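Paper Straws, Wrapped and Unwrapped: The Gorkside Counter Gallery
Posted Tuesday, September 10, 2024

I was asked to look at straws. Specifically, I was asked whether the move to individually wrapped paper straws makes sense for a small lunch counter, and I went into it doubting most of what the suppliers say. I came out of it still doubting most of what they say, but with better reasons.
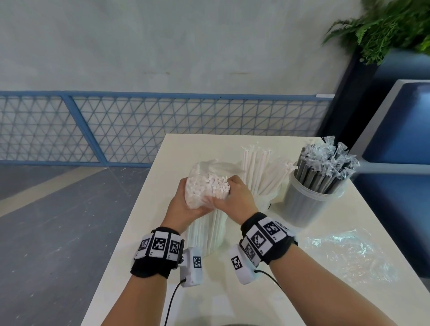 The counter at Gorkside goes through a case faster than you would think for a place with so few seats. The order history goes back to May, and in the busiest week since then 657 drinks went over the counter, iced coffee and lemonade for the most part. Every one of those was handed out with a straw unless the customer said no. Very few customers say no. I'd start there before I spent a dime on new packaging, but that wasn't the question I was given.

White paper, in white paper. A paper straw in a paper sleeve can at least be thrown away as one kind of thing, which is the best argument for it. Whether it gets thrown away in the right place is up to a person holding a drink in one hand and car keys in the other. I have watched the bins, and I wouldn't put it in a brochure.

White straws with no wrapper. Cheaper, quicker to grab, and half the trash. The usual objection is that everybody's fingers end up on everybody's straw, and that's fair if you let people help themselves. If the staff hand them out, I don't see the problem. Stand them upright and they fan out at the top, so picking out a single one takes a little practice. People get the practice in a morning.

Dark gray straws, each in clear plastic. My least favorite by a long way. The color is supposed to look upscale, and I suppose it does next to the white. Then you wrap every single one in plastic and whatever point you were making about waste is gone. The wrapper ends stick up over the rim of the container and catch on each other. Pull one out and two more want to come along.

The translucent container. I have no complaint about it, which surprised me. You can tell from across the counter when it's getting low. Sugden, the restaurant supply place out by the highway, will try to sell you a dispenser with a lever. The one Gorkside tried jammed inside of 12 days and has lived under the sink ever since.

Clear bags for the refill stock. A bag packed tight with straws is a stubborn thing. It won't stand up by itself, it slides, and the top never stays shut unless you twist it and tie it off. My advice is to support it from underneath with one hand and keep the other on the opening. Better advice would be to buy in boxes, but boxes cost more per straw and the counter has already decided.

Loose plastic film. You get a sheet of this with nearly everything now. It is too thin to reuse and too slippery to stay in the trash when the door opens. Durnevov, whose straws the counter stocked last year, called theirs "minimal outer packaging" on the order form. I measured nothing, but I'd like to meet whoever decided what minimal meant.

The white table. Good for sorting because it's plain, bad for sorting white straws because it's plain. Things go missing on it in broad daylight. If I were setting up a sorting spot from scratch I'd pick something darker and save myself the squinting.

The Woro question. Several readers wrote in after my last post on cups to ask about the Woro straws, the ones advertised to last 7 hours in a cold drink. I don't know who takes 7 hours over a cold drink. What I care about is the first half hour, when a cheap paper straw goes soft at the lip and starts to taste like an envelope. I have a pack of 300 on order and will report back. My expectations are modest.

What I told the counter. Keep the unwrapped white ones behind the register for people drinking there. Keep a bundle of the paper-wrapped ones for takeout and for anyone who asks. Use up the dark gray ones and don't reorder. Ask before handing out any straw at all, which costs nothing and which no supplier has ever suggested to me.

They have agreed to the first two. The gray ones are apparently popular with the afternoon crowd, so we'll see.

Next gallery: lids, and why the flat ones leak.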